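Equipment budget: what we request for the second half of the year

The request for the robot cell at Parkilby must be with the purchasing office on 13/02/2024, so I write down the present state for everybody who will have to sign it or live with it.

The arms are already paid and are not in this request. What we miss are the small things. Last year we planned 600 for grippers, cables and consumables together, and this was too low. The new line is 3661, and the largest part of it goes to spare gripper fingers and a second set of wrist cables. Paper and tape for the table top are now a separate line of 101, because before they were hidden under "office" and I could not follow them.
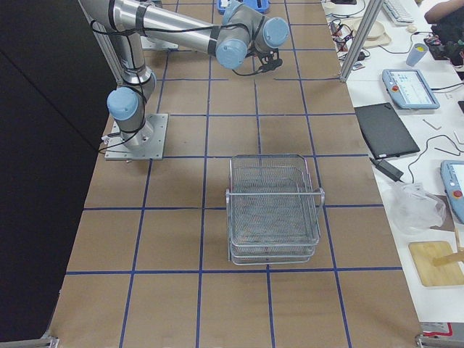 Can we move money between the lines after the request is signed?

Up to the end of the quarter it is possible, but only inside the same group, so from cables to fingers and not from cables to baskets.

For the fingers we have two quotations. Jivetico is cheaper per pair, but the delivery time is long and they ask for a minimum order. Bhardwaj costs 58 more for the same quantity and sends from stock. Rafsan Nanayakkara prefers Bhardwaj and I agree with him, as a stopped arm costs us more than this difference. Pular did not answer until now. I will ask them one more time and then close the comparison.

The wire baskets stay on the list as a small position. Please tell me if you need a different size, otherwise I order the same mesh type again.
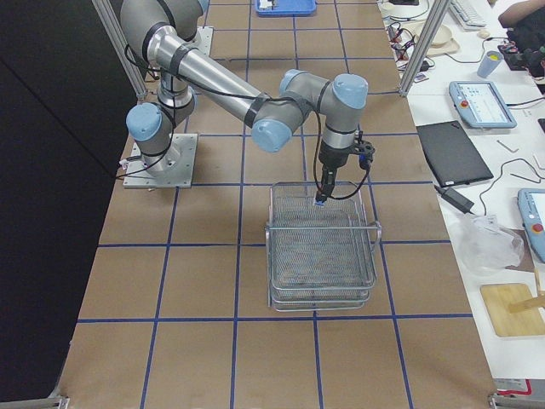

Gripper with a small blue object, just above the rim of the stacked baskets.

Remarks on the list please by e-mail, with the line number.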